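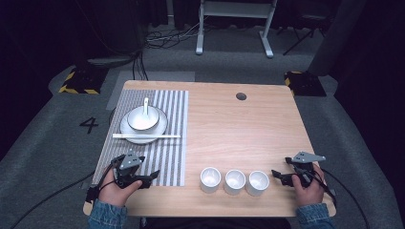 Holell Table Settings

A README for the place-setting collection, version of 16/07/2021

Welcome! This collection is all about laying a table for one person: which dishes go out, where they sit, and how people move them around before they're happy with the result. If you have ever nudged a bowl a tiny bit to the left for no reason you could explain, you'll feel right at home.

What the collection covers

Each session starts with a table, a placemat and a small group of white dishes. Somebody sets a place, clears it, or changes one layout into another. There are 80 sessions in this release, spread over 17 layouts. Most are small meals: soup, rice, tea, a late breakfast. We kept the dishes plain on purpose, so that the arrangement gets all the attention – and so that people comparing two layouts are really comparing layouts and never patterns or colors.

The pieces

Placemat: rectangular, white and gray stripes. It marks the diner's place, and everything described as "on the mat" should be fully inside its edges.
Plate: round, white. In the soup and rice layouts it goes under the bowl.
Bowl: white, sits on the plate. It never goes straight on the mat in this release, though we plan to add that.
Spoon: white ceramic. It can stand in the bowl with the handle up or lie beside the plate. Both are labeled.
Chopsticks: one white pair, laid side by side in front of the plate. They count as one piece in the labels.
Cups: three small white ones, glossy inside. They usually line up in a row to the right of the mat, near the front of the table.
Table: light wood with rounded corners and a small round cable hole toward the back. We treat the hole as a no-go spot for dishes.

The starter layout

If you only have time for one layout, make it "soup for one, cups aside." It's my favorite! Put the mat on the left half of the table and set the plate on it, then the bowl on the plate. The spoon stands in the bowl. The chopsticks lie across the mat in front of the plate, parallel to the front edge of the table. The cups stay off the mat altogether, in an evenly spaced row on the right.

I love this one because it has stacking, lining up and spacing all in one go, and it still looks like a table where someone might sit down to eat. It's also the layout we use to check that a newcomer understands the labels.

How layouts are named

Names have two parts, the meal and the place for the cups. So "rice, cups aside" and "rice, cups back" differ only in where the cups end up. Older notes from the Grendport sessions in February used plain numbers for this. Those numbers are gone from the labels but may still turn up in the comments column, sorry!

Labels

Every session has a text file with the layout name, the starting arrangement, the finishing arrangement and a comments column. Left and right are always from the diner's side, facing the mat. "Front" means the edge closest to the diner. Please keep to this if you send us corrections – mixed-up fronts and backs were the biggest headache in the Eglītis draft.

A session is marked "complete" when all the pieces named in the layout are in their places. Small differences in spacing are fine. A chopstick that has rolled off its partner isn't, and gets a note.

Known gaps

All the dishes are white, so this is a poor choice for anything to do with sorting by color. No food or drink is included, and there are no napkins, forks or knives. The layouts are for a single diner; 35 sessions start from an already set table, and the rest start from a cleared one. Handedness isn't recorded.

Using and adding to it

You're free to use the collection for study and teaching. Please credit it as Holell Table Settings. The matching clearing-up collection is called Brilline and uses the same piece names, so the two sit together nicely.

New layouts are very welcome! Send the name, a short list of pieces and one sentence on where each goes. A layout with two bowls is next on the list, and we still haven't agreed on where the second spoon should go.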